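Tristley tabletop sorting data: README and data card

Maintained by Yuzuki Oda, with a lot of help from Sepehr Daneshvar and Firouzeh Kazemi. Last edited 2022-11-10.

Hi! If you landed here because you want the episodes, the short version is in "What you get" and you can skip my rambling. If you work at one of the other sites and you're wondering whether this thing is coming for your bench, please read the part on people, which I tried to write as plainly as I could.

Background

Tristley packs and repacks small grocery goods for shops. The returns bench is where stuff goes that came back: snack boxes, cans, odds and ends that need to be looked at, put in a tray or put away in a drawer. I worked that bench for two years before I moved over to the robot side, so I have opinions about it (and about the stool we used to have).

Jomano is our name for the project, and also for the two-armed setup that came out of it. The arms do the picking and placing. A person sets up the table, decides what goes where, and takes over when an item is in a silly position. We recorded the arms being driven by hand, by people who know the bench, and that's what this data is.

What you get

3,931 episodes, each one a single task from start to finish
136 different table layouts
Views from fixed cameras and from small ones at the wrists
Joint positions and gripper opening for both arms
A one-line task note per episode, typed by whoever was driving

Episodes are capped at 60 seconds. If the driver ran out of time the episode is still in there, with the outcome field set to "timeout". I went back and forth on dropping those, and Firouzeh talked me into keeping them. She was right, they're some of the more interesting ones!

Folder layout

Each episode has its own folder with the video files, a table of arm readings, and notes.txt. The folder name starts with the layout number and then the episode number. Please don't rename them, the loading script is dumb and splits on the underscore.

Task notes are exactly as typed, so expect typos. "Drawr" shows up a lot. That's me.

The bench and the views

A layout usually means a few grocery items, something to put them in, and sometimes furniture such as the little two-drawer cabinet. The fixed view is best for working out where everything sits and what both arms are up to. The wrist view gives you the gripper fingers and whatever they're being steered toward, and I'd use it for anything to do with the last bit of a reach. Long, narrow packs are worth a look in particular, as the angle they're lying at changes how you want to come in with the fingers. 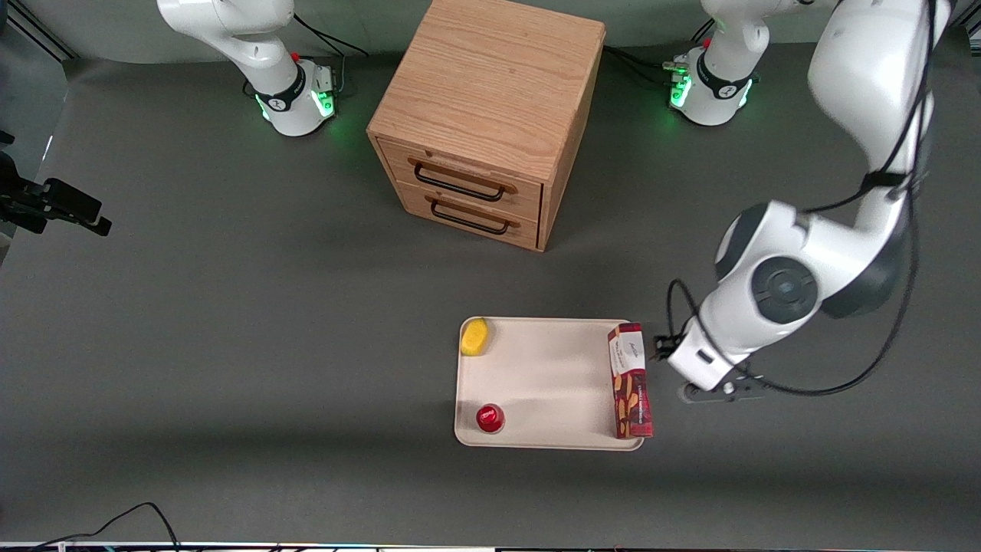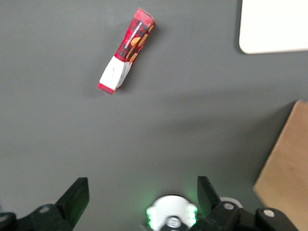 What changed for the people

I get asked about this more than about the data, so it gets its own section.

Before Jomano, the bench was one person standing, reaching and dropping things into trays for a whole shift. Now that person spends part of the shift driving or watching the arms, and part doing checks by hand. Parisa Mohammadi, who has the early shift, told me her shoulder is much happier and her patience is not. Waiting for an arm to line up with a box you could have grabbed in a blink is maddening, and I don't want to pretend otherwise.

Some things got better. We do less reaching. New starters learn the sorting rules faster, I think, as they have to type out what they're doing in the task note. And the drivers have a real say in the layouts — if a driver tells us a layout is pointless, we pull it.

Some things got worse, or at least odd. Driving is tiring in a new way, mostly in the eyes. It's also quieter. Two people used to chat across the bench and now one of them is concentrating. We moved the breaks closer together after Arnout Prins pointed out that folks were making sloppy grabs late in a session, and that helped a bit.

No shifts were cut on the bench while we recorded. I can't promise anything about later on, that's above me, but driving hours are paid at the same rate as bench hours and that is written down in the site agreement.

Who drove

Everyone who drove had worked the returns bench first. Taking part was optional and a few people tried it once and said no thanks, which is fine. Driver names aren't in the data. There's a driver code, and Sepehr keeps the list that matches codes to people. It doesn't leave the site.

The recordings must not be used to rate or compare workers. We agreed that with the drivers before the first episode and it's a condition of getting a copy.

Known problems

The task note sometimes says "left" when the driver meant the robot's left and sometimes when they meant their own. Sorry. Newer layouts always use the robot's left.

Soft shadows from the arms move over the table during a reach. If your model is picky about lighting, check for this before you blame the labels.

Grip force isn't recorded, so you can't tell a gentle squeeze from a crushing one except by looking at the box.

Layouts from the Pruvost and Cledetti sites aren't included yet. Their benches are a different height and the arm readings need sorting out first. I'm hoping for December.

Getting a copy

Ask me or Sepehr, tell us what it's for, and we'll set you up. If you find a broken folder, send me the folder name and what happened when you tried to open it. A plain "it doesn't work" sends me digging for an afternoon, and Firouzeh has to listen to me complain the whole time.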